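Progress report to the Tridlow Community Fund
Project: Mesh garment sorting and folding, Nokow uniform reuse service
Prepared by: Nesma Younis, project lead
Reporting period ending Wed 2 December

1. Status

The project is on schedule for intake and sorting, and behind on folding. Spending is within the approved budget. No variation to the funding agreement is sought in this report.

Work in the period centred on the orange mesh stream, which the original proposal treated as a minor category. Donations from sporting clubs at the end of the winter season changed that, and the stream now has its own bench procedure. 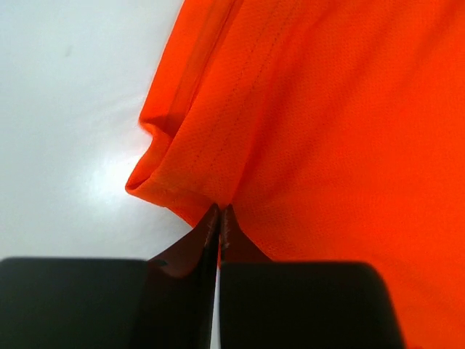 Reading time: 4 minutes

2. Intake

The service received 594 garments in the period. Of these, 376 were mesh, and most of the mesh was orange. The remainder were cotton polos and fleece, which continue to be processed under the procedure reported previously and are not discussed further.

The target in the funding agreement is 2000 garments over the life of the project. Bilal Zein has revised the intake forecast and considers the target achievable without further collection points. His worksheet is held at the Nokow office and can be supplied on request.

3. Folding procedure, mesh stream

The polo procedure did not transfer well to mesh. Mesh is light, has little body and tends to roll at a free edge. A hem that rolls under during the first fold is hard to find afterwards, as the doubled layer looks much like the single one from above. The rolled edge then sits inside the stack and throws the pile off square.

Seidu Agbenyega rewrote the procedure in November. The main changes are as follows.

The garment is spread by the seam. The seam line is slightly raised and can be followed even where it is close in colour to the cloth. Lifting from a small gathered point on or beside the stitching moves the panel with less distortion than lifting from open mesh.

Free edges are opened out before any fold is made. Sleeve and hem edges are checked for turned-back cloth on both sides of the garment.

The first fold is made away from the operator and smoothed once, from the seam outward. Repeated smoothing was found to drag the upper layer across the lower one.

Inspection for pulled threads and enlarged holes now takes place while the garment is flat, before folding. Under the old sequence a folded garment had to be reopened if a fault was suspected.

Eighteen garments have been withdrawn for mesh damage to date. They are bagged separately and will go to Rezaei for fibre recovery once there is enough to justify a pickup.

4. Work surface and lighting

Two surfaces were considered for the folding bench: plain white and a pale grey woodgrain finish. Both give good contrast against orange. Esi Nyarko raised the matter of glare on the woodgrain, where light running along the grain produces bright streaks that compete with the edge of the cloth.
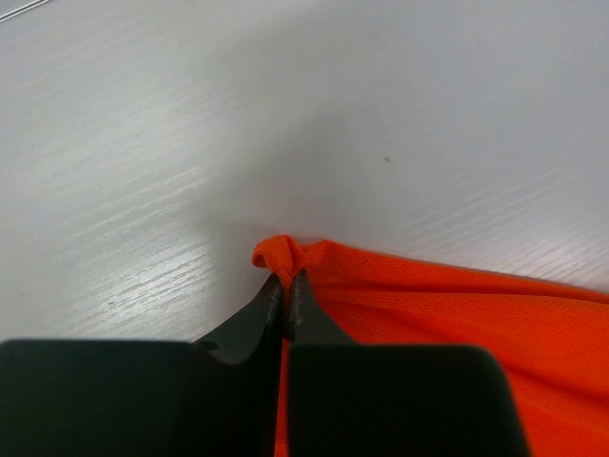
Her recommendation is to leave the bench where it is and move the overhead fitting toward the wall, so that reflected light falls clear of the working area. The change can be made from the existing maintenance allocation. A matt cover was also priced, but covers wrinkle in use and would introduce a second layer that operators might pick up with the garment.

The cleaning routine is unchanged. The bench is wiped at the start of each shift and again before any white or pale garments are handled. Crumbs and grit are the principal concern with mesh, given how readily they lodge in the holes.

5. Issues

Folding backlog. Mesh is being sorted faster than it is folded. Bảo Nghiêm has proposed a second folding shift on a trial basis, using hours already approved for intake. The proposal is supported and will start in the next period.

Labelling. Several clubs supplied garments with no size label. These are being matched by chest width against a reference set. The method is slow but has produced few queries from recipients.

Storage. The shelving ordered from Badach has not been delivered. Folded stock is being held in tubs in the interim, and some re-pressing by hand has been needed at the bottom of the deeper tubs.

6. Next period

Relocate the light fitting and review the bench with operators.
Begin the second folding shift.
Confirm a delivery date for the shelving.
Send the revised mesh procedure to the fund's program officer, with the inspection sheet attached.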